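We've been back from Haltholm for over a week now and I still haven't unpacked the small suitcase, so I thought I'd write this instead.

Some of you asked why we went in May when everybody says the place only wakes up in July. Mostly it was the price. We paid 110 a night for a flat with two bedrooms and a balcony, and the same flat is nearly double once the schools break up. Also I don't do well in heat, and I'd rather sit outside in a jumper than hide indoors with the shutters closed.

Getting there was a bit of a faff. You fly to Clelville, then there's a bus down to the harbour (buy the ticket at the kiosk, the driver won't sell you one and he's quite cross about it), and then the ferry. The ferry only goes twice a day out of season. We missed the first one by the time it took my other half to find his sunglasses, which were on his head, so we had five hours in Clelville with all our bags. It's a nice enough town! There's a covered market and a long sea wall you can walk along, and a bakery by the bus station that does a cheese pastry I'm still thinking about.

The flat was at Matić Apartments, up the hill behind the church. I'll be fair and say that the hill is a proper hill. I counted 7 bends in the road and wanted a sit down at most of them. But then you get to the top and the whole bay is in front of you and you forgive it. The rooms were plain and very clean, with good beds and a shower that stayed hot, and they left us a bowl of lemons and a bottle of something homemade that we were too scared to finish.

We had most of our breakfasts in. I'm an early waker on holiday, I can't help it, and I'd be up at six with the balcony doors open listening to the boats go out. Coffee, bread from the shop at the bottom (yes, down the hill and back up again), a bit of honey. I could have done that for a month.

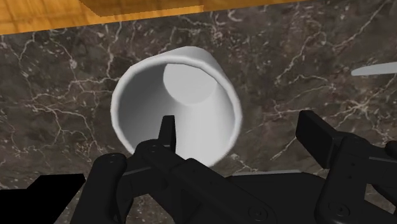
White cup on its side, dark marble worktop.

Evenings were trickier. Quite a few restaurants were still shut, or were open and painting their chairs, so we ended up at Jorumis four times in one week. No complaints from me. It's a little family place on the back street, about ten tables, with no view at all unless you like looking at parked mopeds. They do a lamb and bean stew that comes in the dish it was cooked in, and the grilled peppers are lovely. By the third night they'd stopped bringing us the menu. We did try one of the smart places on the front and it was fine, but the fish was twice the money and they hurried us.

As for things to do, there isn't a huge amount, so if you need water parks then go somewhere else. We walked the coast path to the lighthouse, which took all morning because I kept stopping to look at flowers. We swam exactly once. I say swam, I went in up to my waist and shouted. There's a boat trip to the caves, but it doesn't run until June, and the little museum had a sign on the door saying back soon which was there all week.

A few practical bits, as people always ask. Take cash, the card machine in the shop was broken. Bring shoes with some grip for the steps, they're polished smooth from all the feet. And book the ferry back a day ahead, even when it's quiet, as it fills up with people going over for the market.

Would we go again? He's already looking at flights for September. I've told him I'm putting his sunglasses on a string.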